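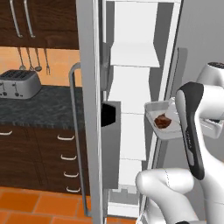 ### 3.2 Collecting demonstrations by remote control

All demonstrations were recorded in the simulated kitchen introduced in Section 3.1. The operator holds a tracked hand controller, and the motion of the controller is mapped to the motion of the gripper. A trigger opens and closes the fingers, and a foot pedal pauses the mapping so that the operator can move back to a comfortable position.

Two operators, Precious Lumbao and Danilo Macaraeg, recorded 400 demonstrations over 27 sessions. Each session began with a practice run that was not saved. The operators were told which task to perform but not how to perform it, so grasp points and paths differ between runs. We kept these differences in the training set.

The tasks fall into 7 groups. Those that involve the refrigerator were the slowest to record. The arm has to work close to the open door while it holds a tray level enough that the food stays on it, and both operators used the pedal more often here than in any other group. Tasks at the counter leave more room for the arm, but the gripper must come down close to appliances and stop short of the countertop. Figure 2 gives a view from this part of the kitchen, with the fingers lowered in front of the toaster.

A run was saved only if the operator marked it as complete. Chunhua Liao then replayed every saved run and removed those in which the arm passed through an object - a fault of the contact solver that the operator could not always see from the main camera. Pauses longer than two seconds were cut before training.

**Figure 2.** The simulated arm at the kitchen counter, with its gripper pointing down near the toaster.

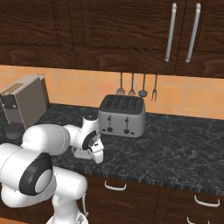
### 3.3 Action format

Each saved run is stored as a sequence of gripper poses and finger commands. Poses are given relative to the base of the arm.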